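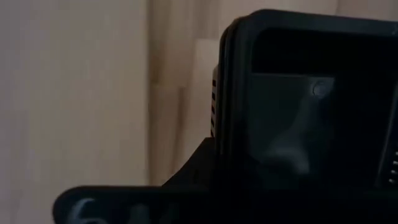 Wrist view, gripper housing, morning check.

February, 08:40, Tunderden bench. Housing screws tight, vents brushed out. Started the tote sorting again from a cold boot. Counter stood at 1,767 picks before I touched anything. Noted here as the counter has a history of forgetting.

The Skilto schedule gives tote sorting to the arms and "oversight" to us. Oversight so far means standing up more often than when we sorted the things by hand. My back approves. My crossword doesn't.
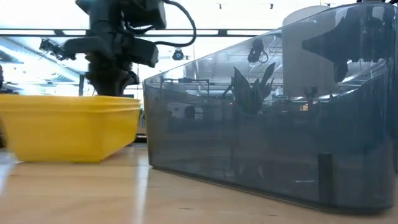
Grip height still wants work. The value Yoshida sent over is fine for the baskets and too high for anything shallow. With the gripper down behind the rim of the yellow tray I can't judge the fingertips from the side at all, so I've gone back to creeping down 2 mm at a time and listening. Fourteen years in packing and I am now paid to listen to a tray.

Ran 285 picks before lunch. 7 stops, all logged. Four were double picks on nested stock, two were the rim, one was me leaning on the pause button.

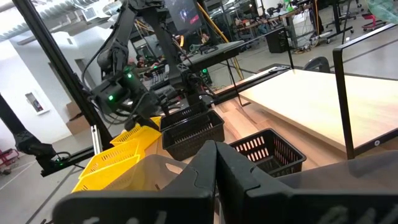

Double picks are the ones to sort out first. People part nested baskets with a thumb and a bit of a shake, and we never wrote that down since it never seemed like a skill. It is now item one on the training sheet. Late shift would like it known that they've been doing it better than days for years.

Rota: the two sorting posts become one sorting and one "cell lead". Same grade, longer title. I've asked Drerkia whether the lead gets a chair. 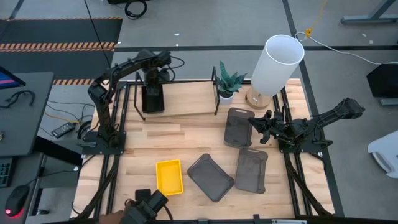 No answer by 15:30. Also asked who signs for stops after six, as the form has a box for it and the rota has no one in it.

To do: new grip height for shallow trays, thumb-and-shake wording, find the other brush.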